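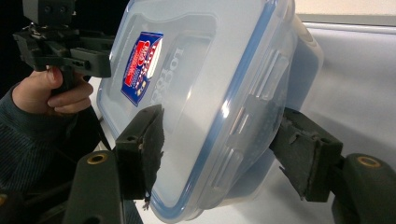 Food storage container, frosted plastic, with blue silicone seal around the lid.

Review: Trindura Storage Containers in a Shared Kitchen
Prepared by Simin Heydari for the Udcombe Residential Kitchens Office

The Udcombe kitchens serve three residence buildings and replace their food storage containers when the existing stock no longer closes properly. In October the office was asked to choose a new standard container for the shared refrigerators and the dry goods shelves. Two product lines were tried in daily use, Trindura and Getach, and both were compared with the older Kan tubs that residents already knew. This review concerns mainly the Trindura line, which was the one finally ordered.

The trial lasted 40 days. Each building received 30 containers from each of the two new lines, in small, medium and large sizes. Residents were told to use them as they would use their own, and kitchen staff washed whatever was left in the sinks at the end of the evening. Comments were collected on a sheet attached to each refrigerator door. Some of the sheets were more useful than others, and the one in the north building was lost for a week behind a freezer.

Lids and seals

The seal is the part of a container that fails first in a shared kitchen. Our old Kan tubs have a plain snap lid with no gasket, and after a year of hard use most of them lift at one corner. Soup was the usual casualty. The Trindura lid has a soft removable ring, and it held well throughout the trial. Medium containers filled with water and laid on their sides overnight did not leak. The large size did leak slightly at one corner when it was overfilled, and residents should leave a finger's width of space at the top.

Removing the ring for washing takes some practice. Staff found the handle of a teaspoon to be the best tool. A knife should not be used, and two rings were cut in this way before a notice was put up. Replacement rings can be ordered in packs of 5, but the supplier took longer than expected to send them. The Getach ring is easier to remove and also easier to lose.

Labeling and visibility
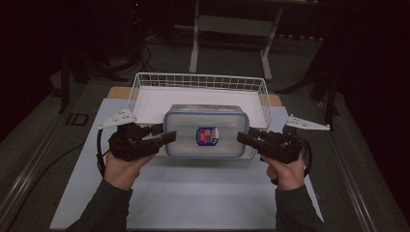 Most waste in our refrigerators comes from food that has been forgotten, and the office has tried several ways of reducing it. Colored lids by floor were used for a time, followed by a sign-in book, which was kept faithfully by perhaps four residents. The present rule is a strip of masking tape with a room number and date. Tape works best on the side of the container, where it can be read when several are stacked. A clear plastic body also lets a resident see at a glance what is inside without opening the lid, and the office regards this as a requirement for any future purchase. The opaque Kan tubs did poorly on this point, and a number of them were found to contain rice of uncertain age.

Manufacturer's labels are a minor annoyance. Those on the Trindura lids came away cleanly after soaking in warm water. The Getach labels left a sticky patch that had to be removed with cooking oil and then washed again.

Washing, stains and odors

Neither line stayed perfect. Tomato sauce left an orange tint on both, more noticeable in the small containers, which were often put in the microwave. Leaving them open on a sunny windowsill for a day or two reduced the tint but did not remove it. Odors were a greater concern. Pickled vegetables and raw onion should be kept in glass, and the office will continue to supply jars for that purpose. Lids should go on the top rack of the dishwasher – several that went on the bottom rack came out slightly bowed.

Stacking and shelf space

Trindura containers of the same size stack securely with the lids on and nest with the lids off. Different sizes do not share a lid, a disappointment in a kitchen where lids are rarely returned to the correct drawer. The Getach medium and large sizes do share one, and residents in the east building praised this more than any other feature of either line.

Cost and recommendation

The full order for the three buildings came to $1,945, including spare rings and delivery. Getach would have been slightly cheaper. The office recommends Trindura for refrigerated food and anything liquid. Getach remains acceptable for flour, pasta and other dry goods, where a tight seal matters less.

Kan tubs still in good condition may be kept for cutlery and tea bags. Residents who would like one for their own room should ask at the Udcombe office before the old stock is recycled.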